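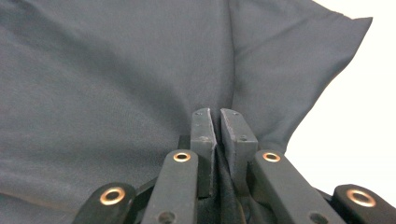 Gray jersey, sleeve or loose panel at right, with a shallow diagonal fold.

Thread: Folding knit shirts without the diagonal crease

rsutcliffe
Apr 21, 2018
I fold to a 42 cm board and file the shirts upright in a drawer. Wovens come out square. Knits do not. The dark gray one at the top of the thread has the usual fault: a long shallow fold running diagonally across the body, nothing sharp, but it sets if the shirt sits under others. Fabric is a Plavero cotton jersey. Is this a handling problem or a cut problem?

C_Maihi
Handling. Jersey stretches more across than down. If you pick it up at one point and drag it, the body skews and you get a diagonal. Lay it flat, pull at the shoulder seam and hem together, then let it relax before folding.

hbustamante
Disagree in part. Check the side seams first. If the tube was cut off grain they will spiral toward the front after washing, and no amount of smoothing will fix that. I have 3 shirts from Teixeira that do it and 2 that don't, same size, same wash.

rsutcliffe
Side seams hang straight when it's on a hanger. The hem is level to within 3 mm.

C_Maihi
Then it isn't torque. What order are you folding in?

rsutcliffe
Sleeve in, side to center, other side, then bottom up.

Kelechi N.
That order is fine. Look at the outer edge of the flap, though. It's wavy. The edge was never straightened before the next step, so any slack in it gets pushed into the body. Run a flat hand from the seam outward, then fold.

hbustamante
A wavy edge on jersey can also come from overdrying. Mine went that way on high heat.

Kelechi N.
Possible. Easy to test: steam the edge, let it cool flat, refold.

H. Rakena
I gave up on boards for knits. Fold in half lengthwise, sleeves stacked, then thirds. One long fold to align instead of two. It comes out wider than 42, so it won't fit a Drestum divider, but it fits a plain drawer.

C_Maihi
Half-fold puts a crease down the center front. I would take a faint diagonal over that.

H. Rakena
Not if you roll the last third.

rsutcliffe
Steamed the edge and smoothed outward from the seam. Diagonal is mostly gone on this one. Will repeat on the Trornau shirts, which are heavier, and post the result.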